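Search this site Enter keywords Go

Hotel Development and Opening, Week 2 notes: the pre-opening budget

OK, so last week we got the Sellow hotel financed and out of the ground (on paper, anyway!), and I promised we'd talk about the money that gets spent before a single guest checks in. Pre-opening is its own budget. It sits outside construction, it sits outside the first year's operating costs, and students mix the three up every time I teach this, so please write it at the top of your page.

What goes in it: salaries for the general manager and department heads, recruiting, training, uniforms, the sales office, the website, licenses, the opening party. Furniture does not go in it. Bed linen is the one people fight over, and I put it under operating supplies, along with glassware and china.
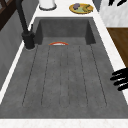

Now, the case. The Sellow is a 230-room hotel on the waterfront at Ukari, developed by Bernisico and run by Wickramasinghe under a management contract. Pre-opening was set at $1,086 a room, which I think is thin, even for a town where wages are low. Multiply it out and you get $249,780. That has to carry a general manager for nine months and a sales team for six, and you can see the trouble coming.

I like to build these budgets backward from opening day. Start with the soft opening, then step back to when training begins, then to when the trainers start, and keep going until you hit the GM's first paycheck. If your payroll line begins before your cash does, go back and fix it before you show anybody.
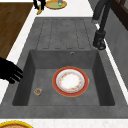
Who pays if the opening slips by two months? Usually the owner does, because the staff are already on payroll and most management contracts treat pre-opening costs as the owner's. Look for a cap, and look for who caused the delay. In the Ukari contract the cap only covers delays caused by the operator, so Bernisico was exposed to everything else (weather, permits, the elevator supplier, you name it).

The sales side gets less attention than it should. Group business books way ahead, so your sales director needs rates to quote long before there's a lobby to walk anyone through. Opening in October, the team was selling the following spring the whole time.
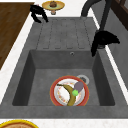

Murali Pinto wrote back after I sent around a draft of these notes that I was being too soft on the operator, and that any firm quoting a pre-opening figure per room should have to show the staffing plan behind it, month by month, before the owner signs. Fair point, and I've added a staffing plan to the reading.

One more number and then I'll let you go. The draft budget had $769 per new hire for training. Ask what's inside a figure like that. Does it include the trainee's wages while they're learning, or only the trainers and materials? Those are wildly different budgets!

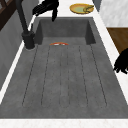 For next time, take the Sellow figures and push the opening back by two months. Keep the GM, the department heads and the sales team on full pay, and decide for yourselves whether line staff have started yet. Put your assumptions on one page, with the monthly payroll underneath. Bring a printed copy, please, I mark these up by hand.

Last updated: October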